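Notes from the Collecting Floor

Hello again from downstairs! Ieuan Parry asked me to write this one up for the newsletter, mainly (I suspect) so that people from the other teams will stop asking me at lunch what we do all day with those grippers. So, what we do all day: we pick things up and put them down, over and over, so that Drinum can learn from it. Drinum is our name for the policy we're training, and it's a hungry little thing. It wants examples of people doing ordinary jobs with their hands, and it wants plenty.

I joined Busisiwe Ngubane's group in September knowing next to nothing about any of this. My first week I was gripping so hard my wrists ached, and every recording I made had a long pause in the middle where I was thinking about what came next. Busisiwe watched a few of them with me and said, very kindly, "It's going to learn to stop and think about lunch, too." She was right! We threw out 28 of mine.

We've been working by the lockers lately, with the clothing rack and the brick wall behind us. A head camera goes on first, then you pick up the grippers, and then you try to forget you're wearing or holding anything at all.
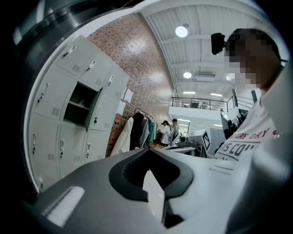
What makes a good example

The short version is that it should look like you meant it. Start with the grippers in view, do the one task, finish it, stop. If you fumble, you can keep going as long as you recover the way a sensible person would, and we do like having some of those. Emiliano Barroso is the king of the graceful recovery. I'm more of a start-over person.

Variety matters more than I expected. We swap who's collecting, we change where we stand, and we mix up the order of the tasks. Last month I did locker doors for 2 straight afternoons, and when Sinan Kozan trained on that batch, Drinum was wonderful at doors as long as they were at my height. Everyone else's doors, not so much. Now no one gets more than 6 runs before handing over, and I have to say my shoulders are grateful.

The little square markers on the grippers need to stay clean, please. A thumbprint is fine, but a smear of hand cream is not (I've apologized for that one). Grip with the handle, keep your fingers off the pattern, and wipe it down when you change places with someone.

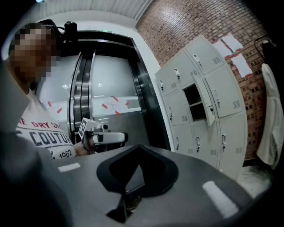

Labeling is the other half of the job, and I've come around to it. After each session we sit down with the recordings, trim the dead time at both ends, and write one plain sentence for each task. "Open the door and let go" beats "interact with door" every time. Wilma Koster reads through them on Thursdays and sends back the ones she can't picture, which last week was 5 of mine and none of Emiliano's, as he has mentioned.

Next up is cloth, starting with hanging garments. Fabric never sits the same way twice, so we'd love some new hands on it. If you can spare an hour, put your name on the sheet by Busisiwe's desk. Wear comfy shoes!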